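Search this site
Enter keywords
Go

Print this page | E-mail this page

Teaching by hand: packing lunch at the remote-control station

The manipulation group has spent most of June on one chore, packing a lunch. The work is part of Harnesura, the project on household tasks that began last fall with Tusemier as the industrial partner. Earlier rounds dealt with folding towels and putting away cutlery. Lunch came next on the list because it mixes things that are firm, things that roll and things that won't keep their shape.

Anouk Vandenberghe, who runs the station, does most of the driving. She holds a handheld controller and the arm follows her movements. When she squeezes, the gripper closes. Every run is recorded from the moment she says "start" until she puts the controller down, and the recordings are what the learning software is later trained on. There is no script for the individual motions. The operator gets a written card with the goal and the starting layout, and does the rest as she sees fit.

The other method in use is guiding by hand. The operator takes hold of the arm near the wrist and leads it through the task while the motors give way. Hilde Smits prefers this for anything that needs a careful approach, such as getting fingers under a lid. The drawback is that her own hand and sleeve end up in the camera view, and those sections have to be masked before training. Remote control gives cleaner video but takes longer to learn. New operators usually need 2 afternoons before their runs are good enough to keep.

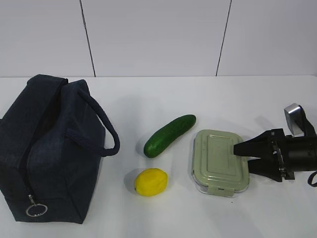 Manipulation and Learning Group, Department of Mechanical Engineering

The lunch card calls for a soft lunch bag, a food container with a clip-down lid, a cucumber and a lemon. The produce is real. Plastic vegetables were tried at first and dropped, as they are too light and slide away when a fingertip touches them. A real cucumber also varies from one to the next, which the software has to get used to sooner or later. Cor Van den Broek buys it fresh and keeps a log of what was used in which batch.

The lid is the slow part. A tapered finger can get at the edge of a clip, but the container tends to turn on the smooth table when it is pushed from one side. Vandenberghe now rests one finger against the side of the container and works the clip with the other. Smits found a different way, pressing down on the middle of the lid first. Both are being kept in the data for now. Whether it helps or hurts the software to see the same step done in different ways is one of the questions Marijke Martens is looking at for her thesis.

The bag causes trouble of another kind. Its opening sags, the handle falls wherever it likes, and no two runs begin with it in quite the same shape. Operators have been asked to leave it as it falls and not to straighten it between runs. They have also been asked to keep failed attempts. A lemon that gets away and is picked up again is more useful to the group than a run that was stopped and started over, provided the operator goes on in a steady way and doesn't rush.

A few practical points for people who have signed up as operators:

Sessions last 2 hours, with a break halfway. Please take the break. Runs made late in a long session are noticeably jerkier, and most of them get thrown out.

Read the card before each run, even if you know it. The starting layout changes.

Say "start" and "done" out loud. The recording is trimmed by those words.

Leave the gripper open and clear of the table when you finish.

There is room for 8 more operators over the summer. No experience with robots is needed, and people who have never used a game controller have done fine. Anouk Van Wijk handles the schedule and can be found in the group office in the morning. Morning sessions start at 9:30.

The next card will add a zipper. Lapointe, who supplied the current fingertips, is sending a set with a softer pad, and those will be tried first - on the bag alone, with nothing in it - before the full task is attempted again.

Print this page | E-mail this page

Recent items

Towel folding: what we kept and what we threw out
Estenard workshop moves to the ground floor
Harnesura partners meet at Tusemier
New rules for booking the remote-control station
Thesis talks in the manipulation group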